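# Teaching two arms to share a task

Laboratories are full of small jobs that need both hands. A person steadies a flask with one and tips a cylinder with the other, and gives the matter little thought. For a machine, the difficulty lies in deciding which arm should move first and how long the other should wait.

A research group at the Sendis laboratory has spent the past year on this question. Its method, known as Takelus, learns from demonstrations in which a person works at the same table as the robot. Each demonstration is divided into short stages, and the system is trained to predict the next stage as well as the next movement. The earlier Madska controller predicted movement only, and it often stalled when its human partner paused.

The training set held 400 demonstrations, recorded over some 14 weeks. In trials with unfamiliar table layouts, the older controller finished 28 of its attempts and the new one finished 49, from an equal number of starts. Most of the remaining failures occurred at the handover between arms. Clear and frosted plastic also proved hard for the cameras to judge, and the group regards this as its most pressing problem.

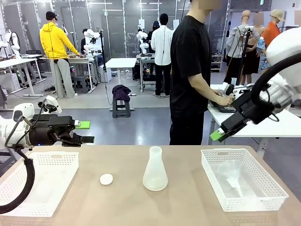
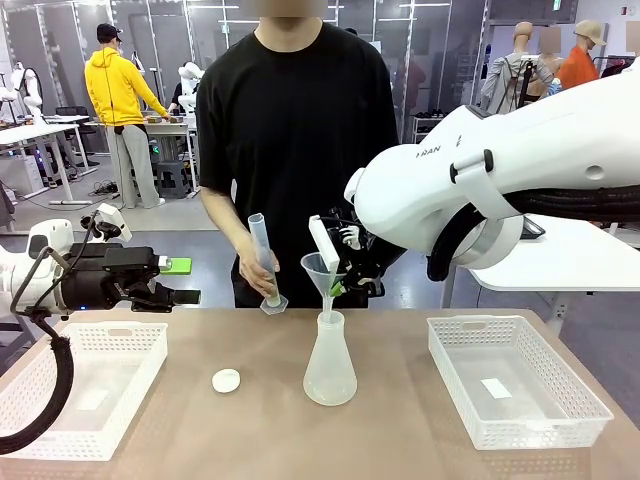
Magalhães, 27/06/2019

The group intends to release its training data in October. Further trials will use narrower vessels and a second human partner at the table.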